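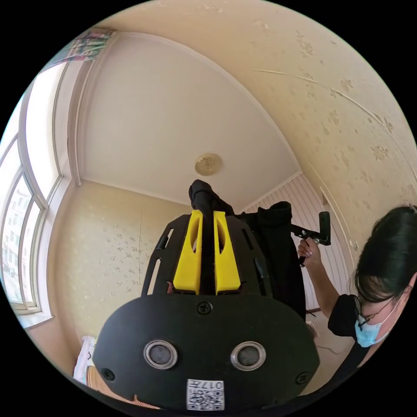 Black garment on the hanger, fingers closed on it. Unit 017.

platen_jockey -- 2/17/22
Skernon's handling guide says one garment, one hanger, label readable. Mine reads fine if you stand on your head. Does that pass?

moth_ledger
Plistico rejected 133 of our clips over less. Turn the label.
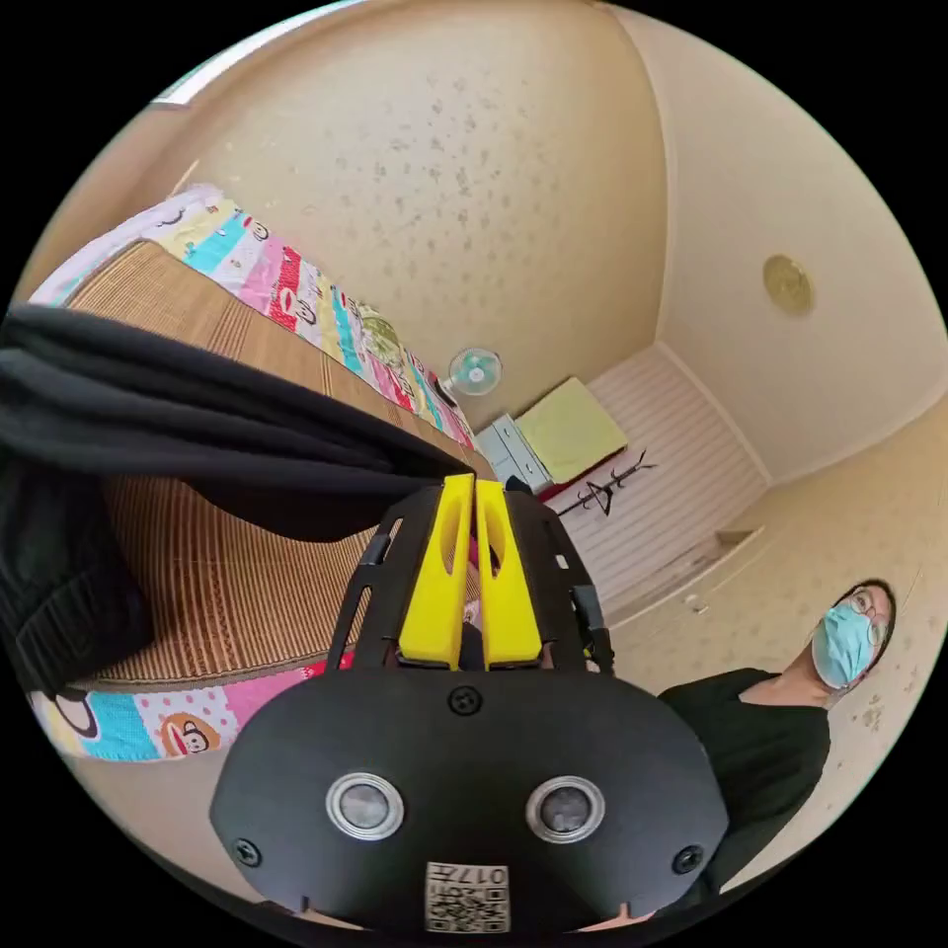
platen_jockey
And the mat stays on the bed? Rule 30 says "plain surface" and stops there.

dullspoon
Leave it. People own beds. 2,000 clips of plain tables teach you plain tables.

moth_ledger
Disagree. Write the mat down in the log or pull it.
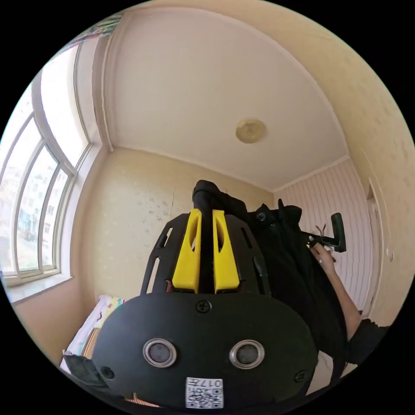 Same room, hand on the black handle.

dullspoon
Log it, then. Rule 2 still wants masks on, so you're fine there.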